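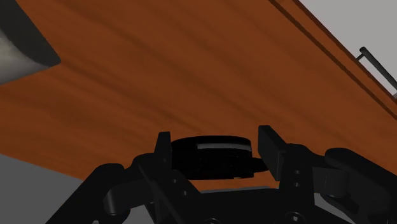 I finally walked the whole Cevell loop yesterday, all 42 kilometres of it over 2 days, and my feet are still cross with me. It was wonderful! The path leaves Irden by the old mill, drops to the river and then climbs through beech woods for what feels like forever (bring more water than you think).

Valentina Ocampo had lent me her map, covered in pencil notes about good swimming spots, and I tried three of them. Cold, brown and perfect – I'd go back for the second one alone.

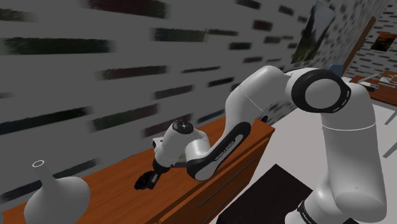 White arm, wooden dresser.

The night in Groen was noisy but the breakfast made up for it, with warm rye bread and plum jam. Then came the ridge, with larks going up on both sides and a view right down to the sea. I'd tried it in June and turned back in the rain, so reaching the top felt enormous.

Next up is the northern stretch, if my boots dry out.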